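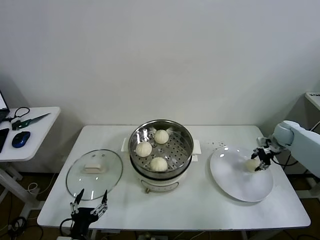
Most advice on steaming filled buns at home concerns the dough. I think the larger share of failures comes from loading and unloading, and that recipes should treat both as measured steps. A small electric steamer has one basket and limited floor area, so spacing sets the batch size. Three pleated buns with bare perforated metal between them is a full load in my view, even when a fourth would physically fit. The holes only pass steam where they are uncovered. Crowd the floor and the sides of the buns join, and the skin tears when they are pulled apart.

The usual objection is throughput. Haziq Sinaga, who edits the Ramodgate recipe sheets, argues that a household cooking for six can't run batches of three. I accept the arithmetic but not the conclusion. At 12 minutes a batch, the second load can rise while the first one cooks. A torn bun leaks its filling into the water, and then the base has to be emptied and wiped before anything else goes in.

## The lid

A lid collects condensate on its inner face. Lift it straight up, move it clear of the basket while still level, and only then tilt it to drain. Tilting it over the food drips water onto the skins and leaves yellow, gummy spots. A fixed place for the lid beside the pot is worth the bench space. I put mine to the left, dome up, and keep the right side for the plate.

## The transfer

Buns should leave the basket one at a time and go to a plate standing right next to the pot. They should be held by the sides with light, even pressure. The common method of tipping the whole basket saves about 20 seconds and flattens the bottom layer.
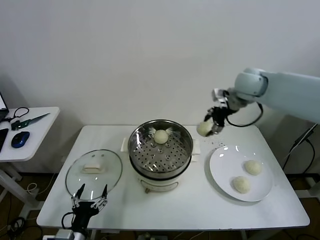

## What recipes should state

Three values would do: the number of buns per load, the minutes per load, and the rest with the lid ajar before lifting. Two minutes is my figure for the rest. The Prokusura booklet gives none of these, though it spends a full page on pleating.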